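Robot Lab Handout, Week 3: House Rules for the Bench

Okay, a few words before you get your hands on anything. I wrote these rules after grading a stack of lab reports where I couldn't tell what had been on the table, and I'd like us all to have an easier Thursday this time.
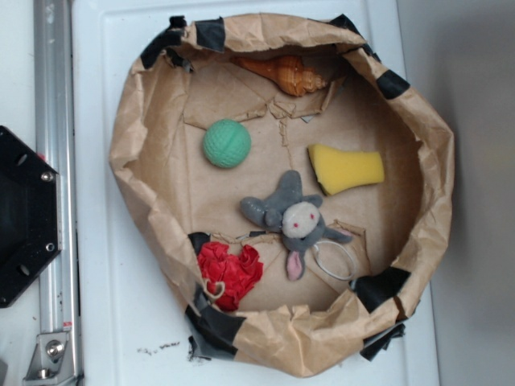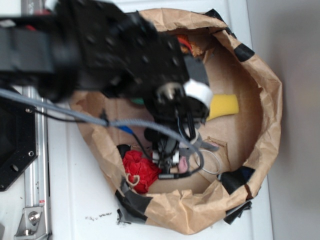
Small mixed objects in a paper bin with a rolled, taped rim; the arm is over the bin in the second picture.

Set up the bin first. Roll the rim outward and tape it in several spots, then run a finger around it. Loose tape flaps catch on fingers (yours and the gripper's), so press them flat. Tears in the floor go in your log, with a quick sketch.

Hands stay outside the bin while the arm is enabled. Yes, even if the sponge is right there and it would only take a second! Say "stopping," hit stop, wait for your partner to say it back, and then reach in.

Look at your cables before every session. Move the arm by hand through its whole reach and watch for anything that pulls tight or drags in the bin.

Pick soft things and hard things, and at least one with a ring or a string on it - those are the ones that snag, and I want to read about it when they do. Reset the bin after 60 tries, even if it's going well.

Logs go in the Maurya folder under your bench name. Write down the failed grasps too. The Budon group handed in 400 tries last term with every miss left out, and I had to send the whole lot back.

Wipe the crumbs off the table when you leave, please. Spare tape is in Room 2259.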